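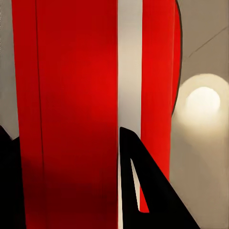

Riltgate Culinary School
Practical kitchen check before the evening demonstration, 2022-02-05
Checked by Upendo Kioko

Hand sinks: OK. Soap and towels at both. Thank you to whoever moved the stockpots out of the way, it makes such a difference when you have an armful of fish!

Walk-in cooler: OK. 38 F on the door and the same on my own thermometer. The cream for Chef Kinyua's dessert is on the top shelf with his name on it, so please leave it be, however tempting.

Gas burners: NEEDS WORK. Burner 5 is slow to light and I had to try it several times. I've turned it off and taped the knob. Jolmont have the call, job number 1544, and until they've been we can manage very nicely on the others.

Fire extinguishers: OK. Tags current, pins in. The wet chemical one by the fryers was last serviced in December.

Knives and boards: OK, mostly. 16 sets signed out and 16 back. Two of the green boards are badly scored and I'd like them replaced before the next vegetable class (I did ask last term, but I know how busy the office gets).

Floor and mats: OK. One mat was curling by the pastry bench, so I flipped it and it's lying flat now.

Guest seating: OK. 60 chairs, center aisle clear, both exits unlocked and opening easily.

Allergen cards: NOT DONE. Still waiting on the final menu. Sesame and shellfish are both in the tasting plates as far as I know, so the cards must be out before the doors open.

Recheck burner and cards: U.K.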